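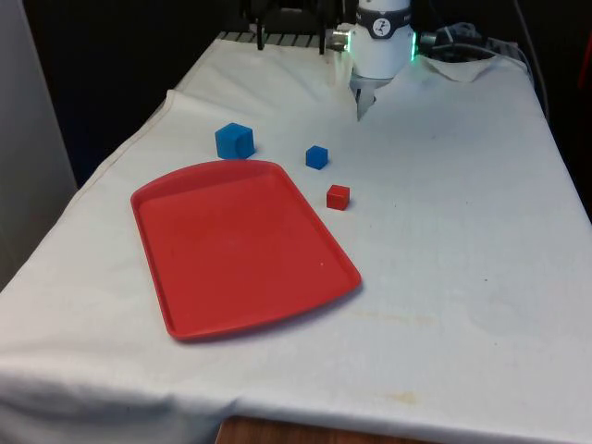 The bakery in Predolside opens at 5 in the morning, but the owner is in the kitchen long before that. When I arrive she is already shaping the second batch of rye, and she asks me to wait until the loaves are in the oven.

"I did not plan to be a baker," she tells me later, over a very strong coffee. "I was keeping the books for a flour mill in Gostimton. I knew the price of every bag, but I had never made a loaf in my life."

She learned from library books, and from many failures. Her neighbours received the failures and were polite about them.
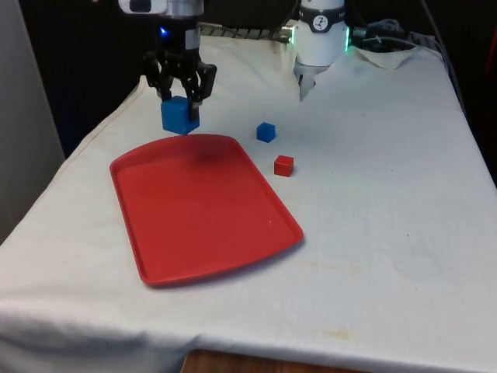

Words by our food contributor, May 2021

The first oven came second-hand and cost her $2,510, nearly all of her savings. "My husband wanted a new ute," she says. "He still mentions it – mostly at Christmas."

Today the shop sells bread, savoury slices and a plum cake which is finished by morning tea. I ask her if she would like to open a second shop, maybe in Gostimton.

"People ask me this every week. The town has 2,000 people and I know what colour crust most of them prefer. In a bigger place I would be in an office again."

In September she will close for two weeks and visit her sister at the coast. She has promised not to bake there, although the starter will travel with her in an esky.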